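Progress report to the Wedgate fund
Grant strand: shared equipment, small workshops
Prepared by Negin Taheri, Mudindale
07/12/2024

Dear Martti,

You asked for plain words and no sales sheet, so I will try to oblige, though I should admit straight away that I have enjoyed this stretch of the project more than any other. The Cistomitz hand kit is fitted, it is working on our bench, and I think the review you are paying for is going to be a useful one.

As a reminder, the question we put in the application was whether a small food or gift packer could take the kit out of its crates, bolt it to an arm they already have, and get it handling awkward seasonal goods without hiring a specialist. Quintana lent us their packing notes, which gave us our list of tasks. Everything since then has been fitting, teaching and a good deal of swearing at cable clips.

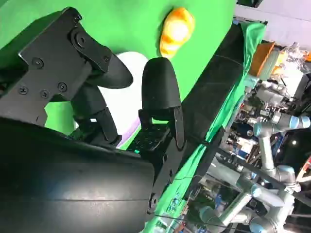 FITTING AND SET-UP

The black fingers are the part of the kit I was most curious about, and they are lovely things to work with. They have broad, rounded faces with no sharp corners to catch on a crop or a wrapper, and swapping one over is a job for a screwdriver and a steady hand (do it over a tray, those screws roll). The bracket went on at the second attempt. The first time we had it the wrong way round, and the drawing in the booklet did nothing to warn us. I have written to the makers about that page and they have promised a redrawn one by March.

Set-up took 55 hours of staff time against the 40 we had planned. Most of the extra went on lining up the wrist cameras, where the booklet assumes you know far more than a packer would. Once we had worked out the order of the steps it went quickly, and our own version now fits on a single sheet. I'd like to include that sheet in the final report, because it would save the next workshop a couple of very long afternoons!

Teaching the hands

We began with three tasks from the Quintana list: lift and place, pass from one side to the other, and set an item on a plate. The last is my favourite. Small striped pumpkins are a proper test, as the ribs give a fingertip plenty of chances to slip, and they come in slightly different shapes even from the same box.
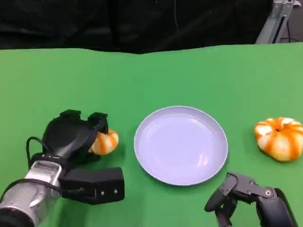
Plate task, two pumpkins: one in the left gripper, the other still on the table.

By the end of this period we had recorded 600 practice runs on the plate task and 1833 across all three. The teaching software is the best surprise of the review. You guide the arms through the job, save the run, name it and go again, and our two trainees were doing this unsupervised within their first week. It does slow down badly when the folder of saved runs gets large -- we now move the older ones off the machine every evening, and that has cured it for the time being.

Passing from side to side is behind. The two hands are different designs and need teaching separately, so a grip that works on the left tells you very little about the right. I had hoped to have figures for you in this report and I would sooner hold them back than send you half a set.

Spending

We are within budget on equipment and over on hours, as above. I have moved money across from travel to cover it, with your agreement by phone. Spare fingertips are still on order.

Next period

Finish the passing task, repeat the plate task with a fresh batch of produce, and let a packer from Quintana try the kit with only our sheet to help. You would be very welcome to come over to Mudindale for that last one, Martti -- just let me know which dates suit and I'll book you a desk.

With best wishes,
Negin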